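Friday, late
Posted by the tenant of the back bedroom, Plurkbridge

I have spent the whole evening on the airing cupboard and the chair, and I would like it written down somewhere that I did, as it will not show by Sunday.

The chair first. The chair is meant for sitting on. It was bought for that, from Castillo, the furniture place by the roundabout, and for two weeks or so I did sit on it, with a book, feeling like a person in an advert for a building society. Then one evening I put a jumper over the back. You can guess the rest. By this afternoon it had become a sort of hill, with a sunny side (things I might wear again) and a shady side (things I had been avoiding), and the cat had dug herself a place near the top with a view over the radiator.

I started at half past five with the idea of being done by seven. I had a system. I always have a system. This one was from a magazine at the dentist's and went: take everything out, lay it flat, sort by colour, fold in thirds, put back. The magazine had a woman in a white shirt doing it on a bed the size of a tennis court. My bed is not that size. By six I had run out of bed and was working on the landing.

Sorting by colour sounded restful. It turns out I own clothes in four colours, which are navy, a different navy, tan, and whatever you call the green that isn't quite blue. I had a long argument with myself about that last one. I said teal. The label on the one thing that still has a label says "Lagoon". I have never been to a lagoon but I'm prepared to bet it smells better than the airing cupboard did.

The tan pile was a surprise. I don't think of myself as someone who wears tan. I think I buy it when I'm tired. There's the soft top with the brushed feel that I bought for a wedding and then wore to no part of the wedding, there are the trousers that make me look as if I'm about to show you round a safari park, and there is a scarf that might be a table runner. I held the scarf up to the light for some time. I tried it round my neck, then on the table. It was equally bad at both, so it has gone back in the drawer until one of us makes a decision.

The cords came next. I am fond of cord. My whole childhood made that noise, the zip-zip noise of small legs walking to school, and I have been trying to get back to it ever since. The trouble with cord is the folding. You have to get the ribs all running the same way or it sulks, and it picks up every bit of fluff in the county. I went over the dressing gown with sticky tape and got enough cat off it to make a second, smaller cat. She watched me do it. I felt I ought to apologise.

Half past six: tea and a biscuit on the stairs. Half past seven: found the other half of the biscuit in a pillowcase.

Then the airing cupboard proper. I had been putting it off because of the top shelf, where the bedding lives, and because of the tank, which has been making a noise like somebody thinking. The shelf has a front edge made of a strip of wood that was never nailed down, so each time you pull out a sheet the strip comes with it and you stand there holding it, like a conductor. I put it back. I pulled out the next sheet. I put it back. I could have gone for a nail. The nails are in the shed and it was raining.

I own no complete set of bedding. I own a great many parts. There are two fitted sheets for a bed I left behind in Pesten, a bed that was a little wider than this one, so that if I use them they come up at the corners in the night and I wake wrapped like a sandwich. There is one good duvet cover with 14 buttons, of which I do up three. There are pillowcases I have no memory of at all. And there was a carrier bag from the Evine sale, tied in a knot, that I had moved from house to house without opening, on the grounds that it must be important.

It was curtain hooks. I counted them, because by then it was nearly nine and I had stopped being sensible. 40 of them, white plastic, and not one set of curtains in the flat that takes a hook. I sat on the edge of the bath and thought about how many times I had carried that bag up a flight of stairs. I have thrown away letters. I once threw away a passport. The hooks I wrapped in tissue.

(They are now in the kitchen drawer with the batteries. I did try to put them in the bin. My hand wouldn't.)

The folding in thirds did not last. It works on a T-shirt. It works on a tea towel. It does nothing for a jumper with a big collar, which springs open as you turn your back, and I would like to know what the woman in the white shirt does about hoods. I ended up with a method of my own, where you fold the thing in half, look at it, fold it in half again and press on it with your forearm until it gives up. The stack that comes out is shorter on one side than the other. I turned every second one round to level it off and it stood up beautifully, until I shut the door.

Around ten I did the layering. My idea was that if I put the soft things on top and the heavy things under, I could see what I had without dragging it all out. So the tan lot went beside the green lot, with some of it lapping over, and for a moment it looked quite smart, like the window of a shop I'd be nervous of going into. I stood back to admire it and trod in the sock basket.

Socks: I am not going to write about the socks.

I will say that I saved a lot of space. The chair is clear. I sat on it. It's less comfortable than I remembered, and there's a draught on that side of the room which the hill had been keeping off me all winter, so I got up and fetched a jumper, and when I got too warm I took it off again, and there was the back of the chair, right where I needed it.

The charity bag has four things in it. I began with eleven. Between the bedroom and the front door I lost my nerve over the safari trousers, which are good trousers, really, if you don't look at them from the front, and over a green cushion cover that I have no cushion for. The cushion cover cost me 200 of something on holiday and I have never worked out whether that was a bargain or a robbery. It's a nice colour next to the tan. I may get a cushion.

Things I found tonight that I'd given up on: one glove, the instructions for the iron, a lavender bag that no longer smells of anything, the belt to the dressing gown, and the spare key, which I paid to have cut again in the spring. Things I didn't find: the thing I was looking for, a plain white pillowcase, for tomorrow, when I have a guest. She'll have to have one of the mystery ones. It has a small anchor on it.

Mending to do, while I remember. The seam on the tan top wants looking at, and there's a button off the navy cardigan (the first navy). I put both on the ironing board so that I'd see them. I've just been past and there is already a towel on top of them, and I live alone.

The tank has stopped thinking and started humming. I've decided this is a good sign and I'm going to bed. The cat has gone ahead and is lying across the middle of the clean sheet, on the Pesten one, as it happens, so by morning we'll both be in the sandwich.
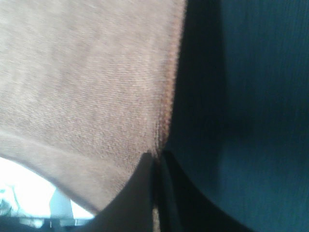 The tan and the teal, side by side.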